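### 4.3 Teaching the first contact point

Applies to the Elten surface inspection kit, guide revision May 2025. Fit the knit sleeve (section 4.2) before you start.

1. Clamp the panel in the Cerport fixture and check that it does not rock.
2. Set arm speed to 5 per cent on the pendant.
3. Open **Contact > New point** and type a name of up to 19 characters.
4. Jog the finger until the tip is 30 mm from the panel.
5. Select **Approach**. The arm moves in by itself and stops when it feels the surface.
6. Check the wrist camera view. The rounded tip should be on the panel, with the finger at a slant.
7. Press **Store**.

**Note:** Glossy paint can wash out to near white under strong light. This does not affect the contact reading, but it makes small marks harder to find in the camera view. Turn the lamp down or move it to the side.

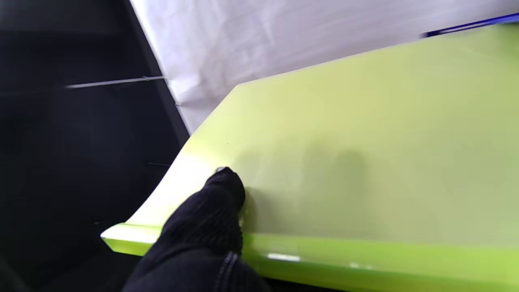
*Fig. 12. Wrist camera view with the gloved fingertip on a lime-green panel. The hand's shadow falls to the right of the finger.*

If the arm stops short of the panel, go back to step 4 and jog to a new start position. If it stops short again, run the zero routine in section 3.6 - the sensor may have drifted.

**Caution:** Do not teach points on a folded lip or flange. Use the flat part of the panel.

**Caution:** Change the sleeve after 400 contacts, or sooner if the knit looks worn. Sleeves made before February use the old cuff and do not fit the Flenach finger.

Stored points can be renamed later under **Contact > Edit**.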